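Hala Belhaj
24 May 2019

Right, a few of you asked how I got on with moving Mum out of the big house and into the flat, so here's a thread. Get a brew, I do go on a bit.

We started in July last year, if you can believe it. I'd thought a fortnight! Mum had lived there 47 years and every drawer had another smaller drawer's worth of stuff inside it.

The best advice came from my cousin Loubna, who said to leave photographs and letters until the very end. I ignored her, opened one envelope on the first morning and lost the whole day to my uncle Moataz's school reports (he was "easily distracted by birds").

So after that we did the dull rooms first. Bathroom cupboard, airing cupboard, the toy box the grandchildren have all grown out of. One small thing at a time, keep or go, and a cup of tea between shelves.
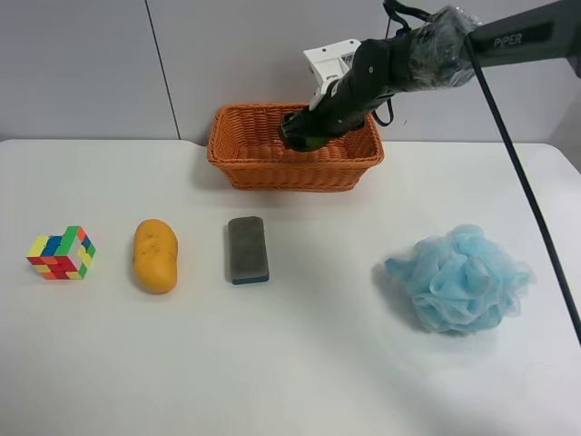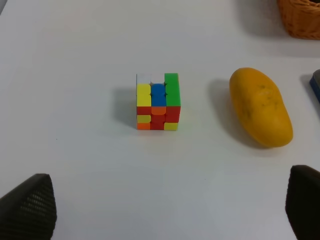
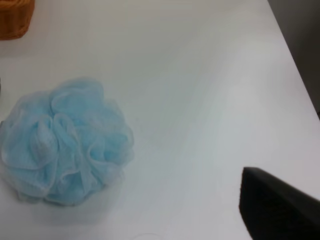
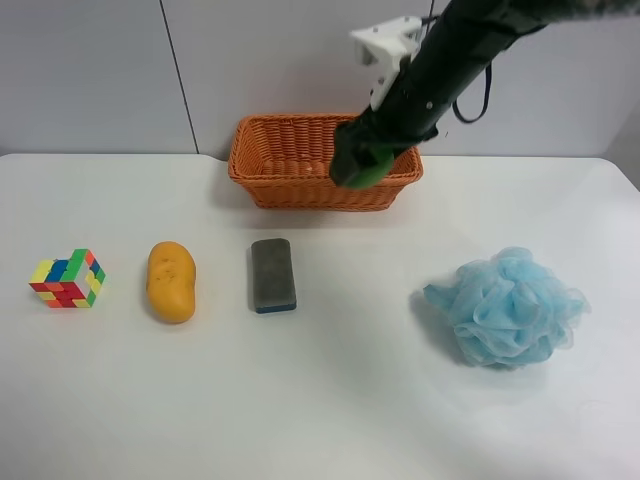
Little things first: puzzle cube, bath pouf, orange basket.

The big furniture was harder. The sideboard wouldn't go up the stairs at the flat, and Mum was very quiet about it for a couple of days. It's gone to Hajar's now – she sends us pictures of it with flowers on, which has helped more than I expected.

Books! We gave away about 200 and she has since asked me for 4 of them back. I've found two. If anyone sees a gardening book with a gravy stain on the cover, please shout.

She's settled now, anyway. She's got the morning sun in the kitchen and a neighbour who plays cards – and cheats, according to Mum, who also cheats.

Will do the garage another time. I can't face writing about the garage yet.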